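## 6. Hot surfaces (simulated ones count)

These rules apply to every run in the Vallus kitchen, rendered or real. Habits picked up in the simulator travel to hardware with remarkable loyalty.

1. Load the stove profile before you enable the arm. Loading it afterward is how Rostyslav earned the right to write section 9.
2. Check burner states in the log. A burner that is on is a keep-out zone, even if your task is on the next one over.
3. Set the gripper clearance to 88 mm above the cooktop. The default is 14, and we have asked Pridier about that.
4. Approach from above, elbow high. Keep the lower link out of the oven door's swing.
5. If the gripper ends up over a lit burner, press Hold, raise it straight up, then reset.

> **Caution:** Don't turn off collision checking to get a cleaner run. Run 1764 was very clean.

**Note:** Contact warnings go to Tamara Koval, who reads all of them. "It's only pixels" has been submitted as a root cause before and was returned.

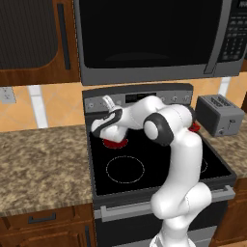

6. Save the log before closing the session, including the runs you'd like to forget.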